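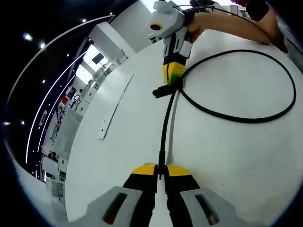 The white table, with one long black cable lying across it.

I have been promising a post about the cable drawer since December, and a few of you have been kind enough to keep asking, so pour yourself something warm because I do tend to go on.

If you are new, the short version is that I share a big bright workroom with a handful of other people who make and mend things, and over the years we have built up a truly impressive amount of wire. Chargers for phones that went to the recycler long ago, extension leads, little adapters that fit into other little adapters. All of it lived in one deep drawer in the white cabinets, and every time you pulled out one cord you got four of its cousins along with it. I once spent most of a lunch break freeing a single lead, and then it was the wrong one!

So I finally gave it an afternoon. Well, I gave it an afternoon and then a good part of the evening.

My first piece of advice is to use the biggest, palest table you can get your hands on. I tried doing this on the floor at home last year and lost half of the small black bits in the rug. On a white top a black cable shows up like a pen line on paper, and you can follow it with your eyes from one end to the other before you start tugging. I like to lay each one out in a nice wide loop and leave it for a bit. Cords that have been wound tight for years want to spring back to whatever shape they remember, and a big lazy loop seems to calm them down.

The connectors are where I slow down. Anything with a block in the middle gets set flat on the table, block first, and then I work outward from it in both directions. My old way was to grab the plug and shake, and I suspect I ruined a couple of perfectly decent leads like that. (Sorry, Aurelio. One of them was yours.)

Then there is the question of how to wrap them. Naomi Nyaga, who used to run sound for a theater company, taught me over-under coiling years ago and I still have to say "over, under" out loud while I do it. You make one ordinary loop, then you turn your wrist so the next one goes in backwards, and you keep on like that to the end. It feels silly for the first ten minutes. But the cord falls open without a single kink when you need it, and I have become a bit of a bore about it at dinner.

For ties I bought a roll of the soft hook-and-loop kind from Ostine, the one that you cut yourself. The roll cost me 17 dollars and I have hardly made a dent in it. I had tried the Puditik clips before that, and they look very sweet, but they pop off anything thicker than a phone charger.

You always find other things in with the cables, too. There was a long thin strip of metal with a little round hole toward one end, and I still can't tell you what it belongs to. Aurelio Alvarado thinks it came off the old Fuchs shelving and I think he is guessing. It has gone in the "ask around" box with two keys and a hinge, and if you share our room and recognize it, please come and claim it.

As for labels, I write on a scrap of masking tape folded over the cord near the plug. I write what it is for and how long it is, and I try to be plain about it, as past me once labeled a cord "good one" and that has helped no one since.

The drawer closes now, all the way, with one hand. I have opened and shut it more often than I needed to – just for the pleasure of it – and next I have my eye on the box of light bulbs.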